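Iswood Suture Practice Pad -- Large

142 shares
9 comments

Back in stock as of January. The large pad, same pour as the small one but with more room to work. Three layers -- skin, fat, muscle -- bonded so they dont peel apart after a week of practice. Mesh sits between the top two layers so a stitch holds when you pull it tight.

Size: 8 inches on the long side. Thickness: just over half an inch. Weight: 13 ounces.

Comes with 16 pre-cut wounds. Straight, curved, jagged, a couple of deep ones that go down to the muscle. Plenty of blank space left to cut your own. Use a fresh blade, a dull one drags and leaves crumbs.

What's in the box: pad, tray, a packet of powder. No needles or thread with this one. If you want the full kit look for the Iswood Starter, sold separately, ships from the Jostaddale warehouse.

Colors: light, medium, dark. Pick at checkout. Mixed packs on request, email Lorena Retamal in orders and give her the quantities.

Care. Wipe down with mild soap and lukewarm water, pat dry, dust lightly with the powder. Keep out of the sun. Don't stack pads face to face, they stick. Don't store on newspaper either -- the ink transfers and it is not coming out. Pads get a little oily in the first few days, normal for silicone, wipe and carry on.

How long does it last? Depends on you. Trinh Trình on our bench team got 36 sessions out of one before the edges of the wounds started tearing. Heavy thread will wear it quicker. Cutting needles too.

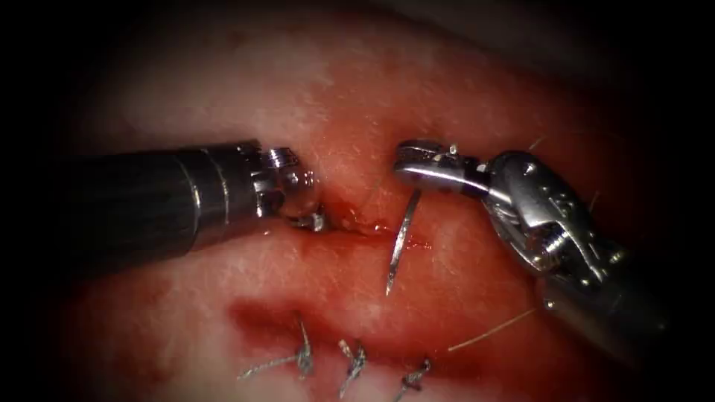
Tray has suction feet. They grip on glass, steel, sealed wood. Not much good on a rough tabletop, use a damp cloth underneath. Older Brunton trays fit the small pad only, so don't order the large as a refill for those.

Class orders: price drops at 8 pads and again at 36. Schools can pay by invoice. Allow roughly 13 days for big orders, less for the light color which we keep more of.

Returns -- unopened only, once its been cut we can't take it back. Faulty pads replaced, send a photo of the problem and your order number.

Practice and training use only. Not sterile. Contains no latex.

Shares 142
Comments 9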